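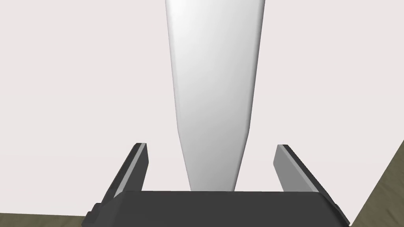 Motion Designer, Title Sequences and Short Films

Zuvbridge is a design and animation studio making opening titles, on-screen graphics and short films for television and streaming clients. We are hiring a mid-level motion designer to join our team of 14.

The job is full time and based in our Berchtold Street studio, with the option of working from home 2 days a week. The position opens in November.

What you will do

You will work with a creative director from the first pitch through final delivery. Early on, that means style frames, storyboards and rough animatics. Later it means animating, compositing and preparing files for broadcast. Most title sequences take us 16 weeks from brief to delivery, and you can expect to be on one main project and one smaller one at a time.

Your first project will be the titles for Druletti, a drama series now in production. The direction has been approved by the client and the first style frames are done.

What we are looking for

Several years of paid work in motion design, in a studio or freelance
Strong typography, including type in motion
Good working knowledge of a 2D animation package and at least one 3D package
Experience cutting picture to music
Ability to take notes from clients and turn around a revision quickly

Live-action directing experience is useful but not required. A degree is not required.

Pay and benefits

Salary depends on experience and will be discussed at the first interview. We offer health and dental insurance, 20 days of paid vacation and a yearly training budget. Overtime before a delivery is paid back as time off.

How to apply

Send a reel, a short cover letter and a resume to Oona Heiskanen, Head of Production, using the contact form on our jobs page. Please include a shot breakdown that says what you did on each piece. If the work is under a nondisclosure agreement, send a password-protected link.

Selected applicants will have a video call, followed by a half-day paid test at the studio. We do not ask for unpaid pitch work.

No recruiters, please.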